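Textile Care and Testing, Unit 4: Laundering and Dimensional Change

Course notes, Prasert Phromma

4.1 Relaxation shrinkage

Woven cotton is held under tension during weaving and finishing. When the fabric is wetted without restraint, the yarns swell and the stored tension is released. Most of this change takes place in the first few wash cycles. Warp shrinkage normally exceeds weft shrinkage, as the warp carries the higher loom tension. 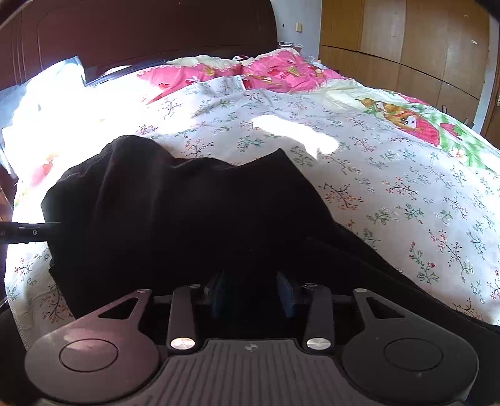

Shrinkage is reported as a percentage of the original marked length. A negative value indicates shrinkage and a positive value indicates growth. Warp and weft are reported separately and are not averaged.

4.2 Marking and measurement

Condition the specimen flat before marking. Place the marks well clear of hems and selvages. In the February lab session, group 2 placed marks across a hem and had to discard 11 readings. Use the Bremex marking pen; the ink of the older Tavetti pen does not survive a hot wash.

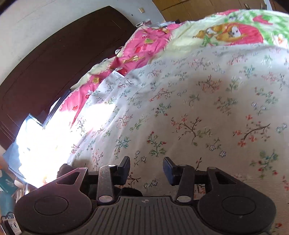

Multilayer articles require a separate procedure. The face fabric, the filling and the backing may shrink at different rates, and the stitching transfers the difference as puckering. A quilt with a cartoon print, bunched up on a floral sheet, must be spread out and left to relax before any length is taken. The sheet is a single layer and follows the procedure in 4.1. Record the two articles on separate forms.

4.3 Assignment

Read Yüksel's handout on tumble drying, then complete worksheet 34. Show all working. Submit to Tuncay Yüksel by 11th May.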